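What the second arm is going to cost

29th September

The budget for the second bench came back signed, so I can write down how it was put together. Efthymia Kyriakidis asked for this twice and I kept sending her the spreadsheet, which has no explanations in it.

The starting point was the quote from Rodano for a ready-built arm with gripper and wrist camera. The arm itself was within what we could spend. The service contract was not, and Rodano would not sell one without the other. Firkero had a cheaper unit with a closed controller. Leonidas Tzanetos spent an afternoon with their manual and found no way to read joint positions faster than their own software allows. That ended Firkero.

What we are buying is a kit arm from Hunomitz, the same as the one on bench one. Known faults are easier to budget for than unknown ones. The lines are as follows.

Arm, motors and controller board: one set, plus 2 spare motors. On the first arm the wrist motor went first, and the wait for a replacement was longer than the build had been.

Gripper fingers: printed here. I entered 20 pairs for the year. Evanthia Bakalis thinks that is too many. A pair costs very little in filament, but the printer is shared, and it is the printer hours that I am reserving.

Fasteners: 200 socket-head screws in the sizes we use. Last year these were bought one small bag at a time and the shipping came to more than the screws.

Camera and cable: one in use, one on the shelf. The cable gets its own line this time. It flexes every time the wrist turns and should be treated as a consumable.

Table: none. We already have a wooden one of the right height. Nektarios Katsaros wanted an aluminum breadboard, and I agree it would be better for repeatable mounting. It would also have used up the money for the spare motors. Black tape marks the target area well enough for block placing, and a roll of it goes under office supplies.

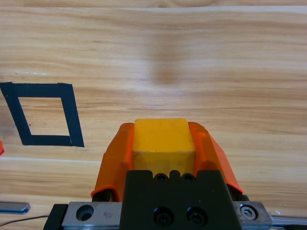 The remaining question is training time, which the form has no box for. Each new task needs someone at the bench to run it, reset the blocks and run it again. I put down 4 hours a day for the first month and charged it to the project. Sotiris Xenos in purchasing sent it back with a note that labor is not equipment. It is now in an appendix with the same number in it.

Delivery is quoted for October. Theodorakopoulos will handle the customs paperwork as before, and their fee is in the total. I have left the contingency line alone. If the exchange rate moves before the invoice arrives, the spare camera is the first thing to come out, then the second spare motor. The screws stay.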